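### 4.2 What viewers said about the dog

I went into this part of the study thinking people would talk mostly about the ending of *Cleddale*, because I cried at it (twice!). They didn't. Of the 80 viewers I spoke to after the Vedville screenings, most wanted to talk about the middle stretch, where the old sheepdog waits at the farm gate.
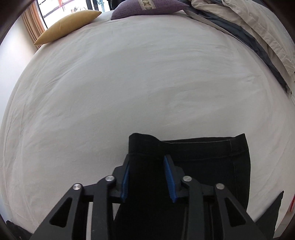
Waiting scenes work on small household things, and my viewers kept bringing up their own. One woman told me the dog's blanket made her think of dark clothes left out on a bed, like the black pair in Figure 3 with the waistband toward the far end, and how her own dog would lie down on anything like that. I coded 20 answers of this type as "home memory," and they ran much longer than the rest.

Lazăr's earlier survey found nearly the same pull, though with a younger crowd and a cat film. 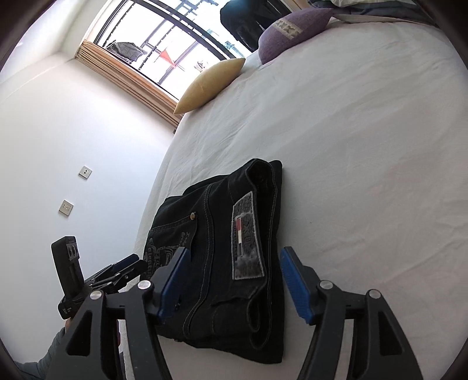 *Figure 3. Clothes on a bed: black garment (first view) and folded jeans (second view).*

**Shigeru Tsuchiya**, Plellberg

I should say that my coding was pretty loose at first, so I went back over all 397 comments in March and sorted them again.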